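Sheldon Poirier wants to talk about zippers. It takes him a while to get to anything else, and by then I want to talk about them too.

"A backpack is wonderful," he says. "It slumps and it folds under itself. You grab one side and the other side moves!"

Poirier runs the teaching station at Roltura, where pairs of arms are guided by hand through everyday chores and every run is saved as an example for the model to learn from. The backpack set began in June. The goal is 359 good examples, and he has 34 he'd call beautiful.

"People assume you want them all the same," he says. "I want the bag crooked. I want it upside down, with other stuff lying around. If it's neat every time, the model learns neat, and then you hand it my kid's school bag."

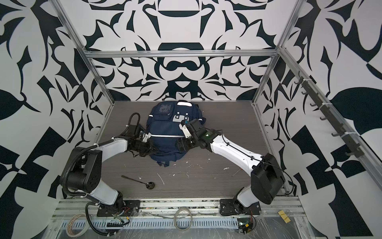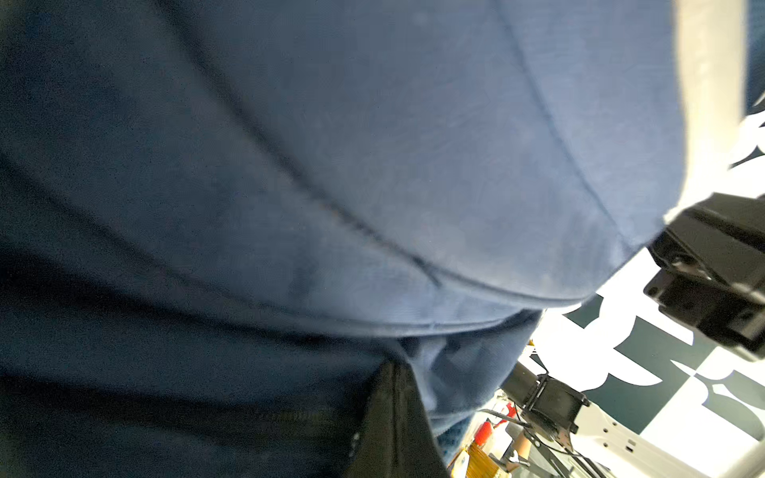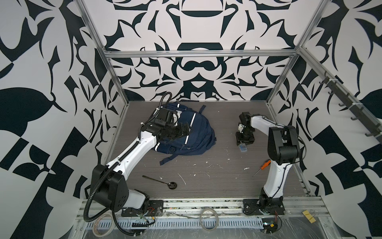
Hélène Charbonneau is less sure about all that variety. She would like 100 plain, careful runs before anyone gets creative, and she told me the messy ones are a pain to label. "Sheldon falls in love with a weird grasp," she said, "and I'm the one deciding whether it counts."

He laughs when I pass this on. They argue over it most afternoons, he says, and she wins more than he'd like. Fumbles stay in if the operator recovers. Anything abandoned halfway goes in a separate folder, which he still reads through at lunch.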